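Veven Two-Arm Recording Station
Collecting folding and handling examples, one cloth at a time

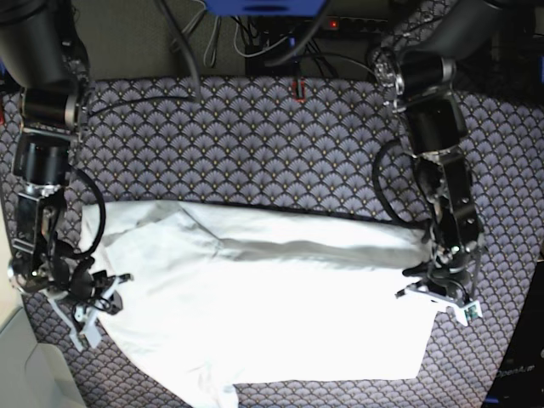

Veven is a tabletop station for people who want to teach a pair of robot arms by showing them how a job is done. You guide the arms through the task, the station records every joint and both grippers along with the camera views, and you end up with a tidy set of examples your learning system can train on. We built it at Prostach after two years of doing this work with whatever was in the workshop, and we still get a kick out of starting a new session.

Why we like cloth so much

Soft things are wonderful teachers. A T-shirt never lands the same way twice, so every recording starts from a slightly different place, and the person guiding the arms has to find a fresh edge to grab. White cotton on a patterned tablecloth is one of our favorite pairings. It keeps the outline of the garment easy to pick out (bright light can still wash out the small wrinkles, so try dimming the lamps a little before you blame the cameras!). Swap the tablecloth now and then too. A policy that has only ever seen one background gets very attached to it.

What a session looks like

Lay the garment down, press the pedal, guide the arms, press the pedal again. The recorder saves the take and asks you for a grade: keep, maybe or toss. Please do use "maybe." Our first shirt set had 326 takes, and after grading we kept 122 of them for the first training run. The maybes got a second look later and a good number went back in, mostly slow ones where a gripper missed the hem and had another go. Those recoveries are gold.

Macarena Iglesias ran most of those sessions and wrote the operator guide that ships with the station. Her advice on pace is worth repeating: move like you're folding laundry while chatting with someone. Rushed takes look jerky on playback and train that way.

What's included

Recording software with pedal and grading screen
Wrist and overhead camera mounts
Table clamps for both arms
8 tablecloths in different prints
Cable ties and sleeves
Printed operator guide

Arms are sold separately, and so is the computer.

Good to know

Takes are stored with matched timestamps, and you can trim the ends before export. Task names are free text, so agree on them early. We once had "fold shirt," "shirt fold" and "folding" in the same set, and sorting that out took 44 emails.

Leave plenty of slack in the cables near the wrists, then sweep both arms through their full reach before the first take to check that nothing catches.

Works with

Nedelcu pedal units, first and second version
Cornex overhead lamp bar (dimmable model only)

The next software update is planned for March and adds side-by-side playback of two takes. Current owners get it free.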